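Print | E-mail

4.2 The drawer task

The simulated kitchen was built by students on the Visach course during the autumn term. Seven teams took part, and each team wrote its own controller for the same arm and gripper. The drawer task came first because it needs only one contact and a short pull. Teams were given the cabinet model, the handle model and a wrist view like the one in Figure 3, but no handle position.

Most teams split the task into approach, grasp and pull. The approach was scored on its own - a team could earn marks for placing the open fingers either side of the handle's bar even if the later steps failed. Over the term the teams logged 661 runs between them.

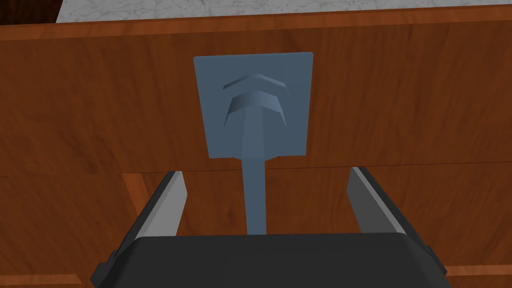

Figure 3. Simulated wrist view in the drawer task, with the gripper open and the handle's bar between the fingers.

4.3 Changes made by the teams

Halvorsen, the team with the most runs, dropped its first grasp planner after 18 trials. It had been tuned on a plain straight handle and aimed too high on the new one, at the chevron grip. The second version looked for the narrow bar and lined up the fingers with that. Flurier kept its planner but slowed the last part of the approach. Both teams shared their code with the rest of the course in October.

Print | E-mail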